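Can a robot do my sorting yet, or am I still the robot?
Home & Shop Help > Tools and gadgets
Viewed 1,703 times

posted by binsandbobs

I run a tiny repair bench out of my garage and half my evening goes to sorting stuff into bins. Little containers in one, odd-shaped black parts in another, then I do it all again the next day. My sister-in-law swears there's a machine for this now (she saw a Climura ad in January and hasn't let it go). I don't need it to fold my shirts. I just want two bins kept straight while I eat dinner! Is anybody getting real use out of one, or should I buy better bins and quit dreaming?

posted by gluepot_178

Short version, buy the bins. Long version, I've been poking at this for a while and two arms over a couple of trays is a pretty fair picture of where things are.
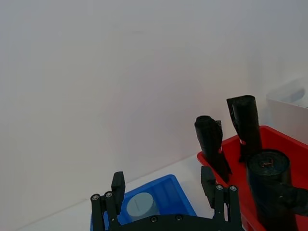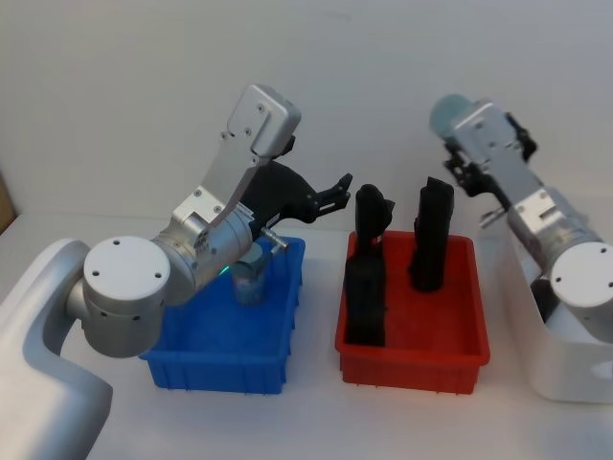
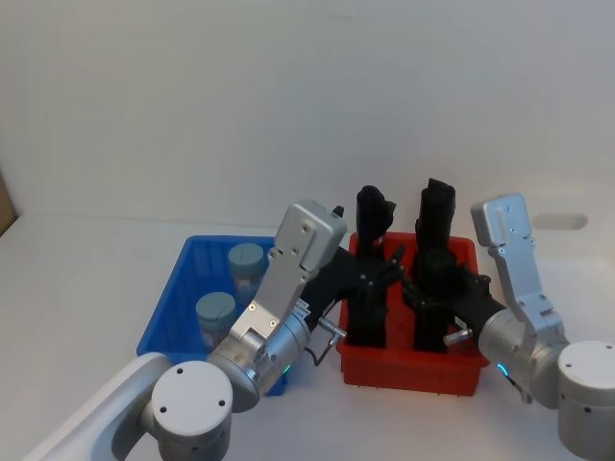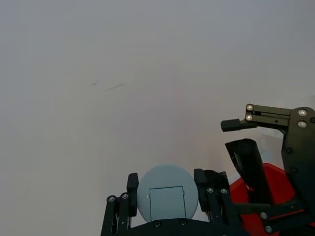
Reading time: 2 min

Blue and red bins, a handful of items, plain white table. Now think about your bench, with the coffee mug and the spilled washers and the cord you keep meaning to wrap up. Round things with flat sides are friendly to a two-finger gripper. Tall lumpy black things standing next to each other are a lot meaner, especially when the fingers are black too and you're trying to tell from a camera what's what.

I'd say ask any seller for a full uncut run with YOUR parts. I asked Skolley for that and got a very nice brochure. Pimentel at least called me back, and told me to plan on resetting the bins by hand every 7 items or so, which kind of kills the dinner idea. Price was $3,513 before the mounting plate. I still want one, I'm weak.

posted by torque_and_toast

get the Iston one my neighbor has it and its great. it does vacuuming though not bins

posted by binsandbobs

Ha, ok. Resetting by hand is the exact thing I'm trying to get out of! Going to try lids and labels first. If anyone has run one on small screws, please post, I'd still love to hear how it went.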